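Print this page | E-mail this page
14 comments | 37 shares

How to test whether a two-arm robot can put the fruit away

Short version: sometimes. Longer version below. Wrote this up fast between runs so excuse the gaps.

Fruit sorting is a good first chore. Cheap, nothing spills, and you find out quick whether the machine can deal with things that roll, squash or have odd bits sticking out. People keep asking me can it do dishes yet. Do fruit first. If it can't put an apple in a bowl it is not ready for your glasses.

What you need

Two arms, bolted down, one each side. Two-finger grippers are fine. A basket. A plate and a bowl, different colors so you can tell people which is which over the phone. Cloth for the table. Fruit, real fruit. Plastic fruit is too light and all the same squish, your numbers will look great and mean nothing.

We run the Brokine control software with the Haruna planner on top. Use whatever you have. Steps are the same.

Step 1. Cloth down

Big enough to cover the whole work area. Don't iron it. A kitchen table has wrinkles and the robot needs to cope. Do check the cables though. Anything looping off the wrist needs slack, then move each arm by hand through its full reach and watch that nothing drags over the cloth. I skipped this in February and pulled a whole setup onto the floor. Bruised fruit everywhere.

Step 2. Pick the fruit

Go for variety. One long, a few round, one awkward. Buy spares, soft fruit lasts maybe a dozen grips before the skin goes. Kiwis go first. Dragon fruit is the mean one, those leafy scales bend when the fingers close and the grip shifts. Leave it in anyway.

Step 3. Set the places

Basket in the middle. One dish per side, inside easy reach of that side's arm. If an arm has to stretch all the way out to get over its dish you get wobble right at the drop, worst place for it.

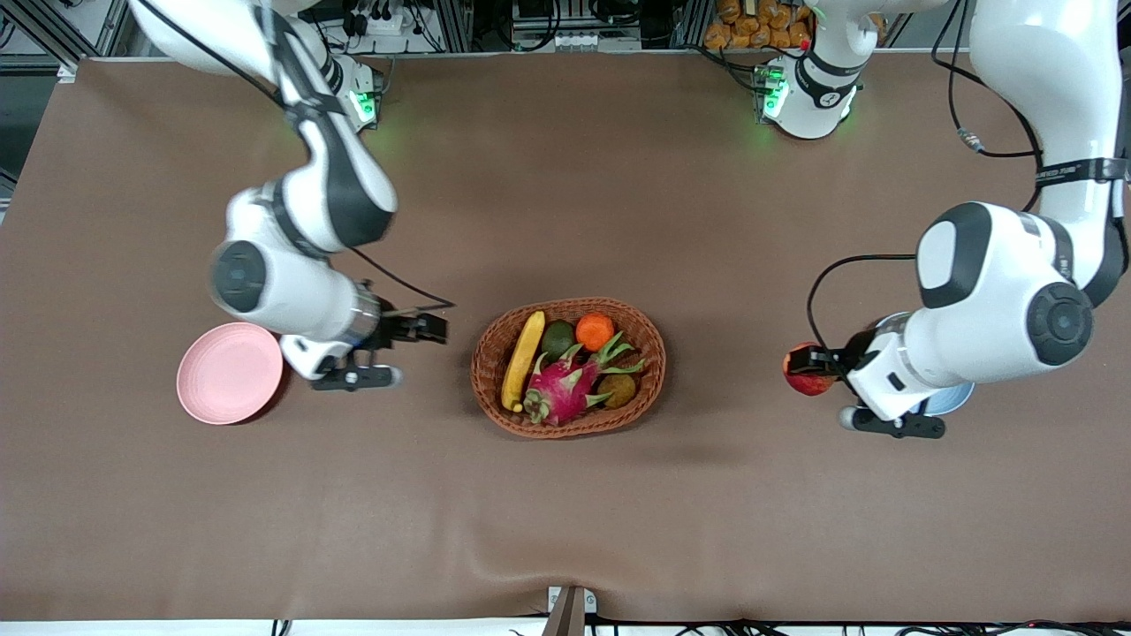
A reader at the Hestdale workshop wrote in to say that sorting fruit is a party trick, that a toddler does it faster, and that until a machine can unload a grocery bag it has never seen before she won't be calling it housework. Fair. The bag is a much harder job and I don't have a good recipe for it. Still think you start with the basket, becuase when the bag fails you won't know which of twenty things went wrong.

Step 4. One arm first

Say apple to bowl. Give that one instruction, let the near arm do it, keep the other arm parked or well back. Watch the grip. Fingers should close past the widest part of the apple. If they close above it the thing squirts out and you're on your knees under the bench.

Go slow. Half speed. Hand on the stop button the whole time, yes even when it's boring.

Step 5. Lower, then let go

Commonest mistake I see. The gripper opens too high, apple hits the rim, off it goes. Set the release height per dish. A flat plate and a deep bowl want different numbers. Also have the arm back straight up after it lets go, otherwise the wrist can clip the dish on the way out.

Step 6. Both arms

Now let them share. Each arm gets its own dish. The basket is the only shared spot so set a rule, one gripper over the basket at a time, other one waits. Slower. Fewer crashes. Once that's solid you can loosen it.

Step 7. Keep score

Write down every try, including the ones you'd like to forget. What counts as a fail: dropped, wrong dish, squashed, or you had to reach in. Decide before you start. We did 616 tries on our Treraritz bench and 515 ended with the right fruit in the right dish. Call it five in six. Sounds OK until you picture one in six of your groceries on the floor.

Do at least 200 before you tell anyone a number. First fifty lie to you.

Move the basket a little every ten tries. Turn it. Swap the dishes over. If the score falls off a cliff, the robot learned your table and not the job.

So, can it do chores

Put away known fruit on a known table with someone watching, yes mostly. On its own in your kitchen while you're at work, no. Speed is the other thing. A person empties that basket in a few seconds without looking.

Shop floor is closer. Same parts, same bins, same lights, and someone nearby to clear a jam. If you're picking one place to try this for real I'd go there.

Next up is a lidded box. Will post teh settings once it stops throwing the lid.

Last updated 3rd December
2331 views | Share | Print | E-mail to a friend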